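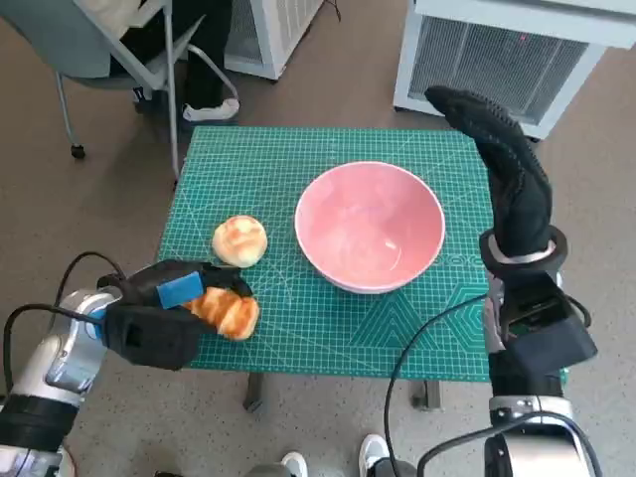

Gathering demonstrations for two-handed table work
Speaker notes, Hortensia Toledo, January 2018
Slot is 40 minutes including questions. Skip slide 9 if the previous speaker overruns.

Slide 1. Title
Name, group, thanks to Amerley Kpodo, who wrote the recording software and will take the questions on clock drift. Say at once that the talk is about the data and that the policy results are one slide near the end.

Slide 2. What one episode contains
An episode is one attempt at one instruction, from hands at rest to hands at rest. We store the head view, a wrist view for each arm, joint positions, commanded positions, finger positions and the text of the instruction. Commanded and measured positions are both kept. An early version kept only the measured ones, and the model learned to lag.
Define "episode" slowly. Last time half the room took it to mean a whole session.

Slide 3. The task set
Bread on and off a mat, bread into a bowl, bowl moved from one side to the other. The shapes matter more than the names. A bun is close to a dome and forgives a poor approach angle. A croissant has a long axis, and the operator must choose a grasp across it or along it. We ask for across. Operators left to themselves split between the two, and a model trained on the mixture reached for something in between, with the fingers coming down at a slant.
The grid on the cutting mat is used for start positions. We read a cell from a list, place the object, and turn it by the angle given. It takes a few seconds and removes the habit of putting everything in the middle.

Slide 4. Numbers
754 episodes recorded in November. 637 kept. The rest went for three reasons, in order of size: a dropped stream, the wrong instruction attached, the operator giving up halfway. A failed grasp followed by a recovery is kept. Pause here, there is usually a question about it.
Of the kept episodes, 238 contain at least one recovery. We did not ask for these. When we trained without them the hand closed on air and then carried the air to the bowl. 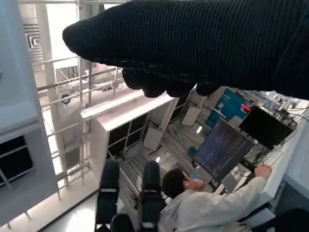
Slide 5. Wrist views
The wrist camera sees the underside of the fingers and whatever lies past them. With the arm raised, that means the room: railings, cabinets, monitors, people at desks. None of it helps with bread. We looked at three options.
(a) Crop to the region below the fingertips. Cheap, but it throws away the approach.
(b) Mask everything beyond a set depth. Needs depth, and ours is poor on glossy surfaces such as the inside of a bowl.
(c) Leave it in and vary it. Record at different table positions and different times of day.
We chose (c). The Skerkov baseline on slide 9 uses (a), so the two are not directly comparable. Say so before someone else does.

Slide 6. Covers on the hands
Covers change how the hand looks and how it grips. Knit picks up lint, and lint shows in the wrist view. Treat a change of cover as a change of hardware -- log it, and do not mix the two sets without a label. We mixed them once and spent a week looking for a fault in the Quansah loader that was not there. 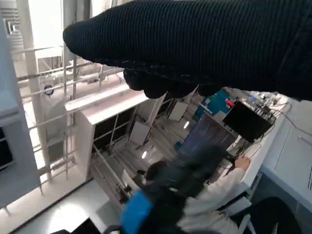 Wrist view, arm raised. Ribbed knit cover at upper right, windows and railing to the left, bench to the right.

Slide 7. Daylight
Point at the top left, where the windows wash out. Exposure is locked at the start of each session, so a bright background costs detail there but the fingers keep the same tone throughout. With automatic exposure the fingers went dark whenever the wrist swung towards the glass.

Slide 8. Labelling
Segments are marked by the operator with a foot pedal: approach, grasp, carry, release. Pedal presses run late by about a quarter of a second. We shift them using finger velocity and check a sample by eye in Gramenero. Amerley has the script.

Slide 9. Comparison with Skerkov (optional)
Same instructions, same start cells, cropped wrist views. Read out the caveat from slide 5 again.

Slide 10. Open points
Whether to weight recoveries or leave them at their natural rate. Whether one operator's data should be held out whole; at present we split by episode, and that flatters the result. Misonov format export is half done: the joint streams convert, the instruction text does not.

Backup slides: rig wiring, stream timing, the list of start cells. Leave the timing plot up during questions.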